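Chapter 8
When the Ground Moves

I grew up at the bottom of a hill in Skamard, and for most of my childhood I thought every road had a dip in it. Ours had one right outside the mailbox. The county filled it each October, and by spring it was back. I rode my bike through it for years and never once wondered why.

It took a geology class to make me wonder. The hill was creeping, a little bit every wet season, and the road was going along for the ride!

Creep is the slow kind of ground movement, and we'll spend the first part of this chapter on it because you can find it almost anywhere once you know the signs (leaning fence posts, bent tree trunks, doors that stick in winter). Then we'll get to the fast kind. The Druson slide came down on a Saturday, after 8 days of rain, and it closed the valley road and damaged 25 homes. People there had been patching cracks in their driveways for a long time. The cracks were a warning, but they looked like ordinary cracks, and I'm not sure I would have read them any better.

We'll come back to Druson a lot. I like it as a case because the town kept good rain records -- 252 millimeters fell in those 8 days -- and because the slope had been surveyed before it failed. You'll compare it with Hallance, a town with steeper hills and over 80 mapped slides, most of them old and small.

One thing before you start reading. Water matters more in this chapter than anything else, so if the section on pore pressure in Chapter 7 went by in a blur, go back and look at it again. I had to read that stuff three times when I was a student, and I still draw myself a little sketch when I teach it.
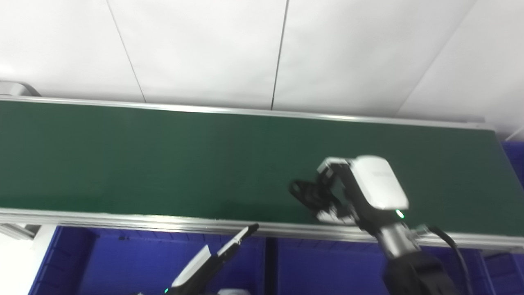 8.1 What Holds a Slope Up

Pour dry sand onto a table and it makes a cone. Keep pouring and the cone gets bigger, but the sides stay at nearly the same angle.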